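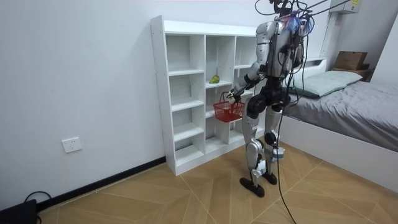 Elżbieta Czarnecka keeps the fault log at Grono, and she would sooner talk about that than about the promotional film. The household robot there runs on Surberg's control software. In March it stopped answering the stop button.

"Forty-eight seconds," she says. "It had a basket in its hand and it carried on walking. I pulled the plug in the end."

Surberg called it an isolated radio dropout. Czarnecka doesn't think much of the word isolated. She went back through 1095 logged runs and found 33 where the stop signal arrived late. "Late by a blink, mostly. But you can't tell me it happened once."

Has it been fixed? "They sent an update. They say it's fixed." She has run 50 stop tests since and had no late ones, which she calls a decent start. She wants a wired button as well, and Surberg hasn't agreed to pay for it.

I asked whether she would have one at home, fetching the shopping. She laughed. "With my mother in the next room? Ask me when I've seen the wiring."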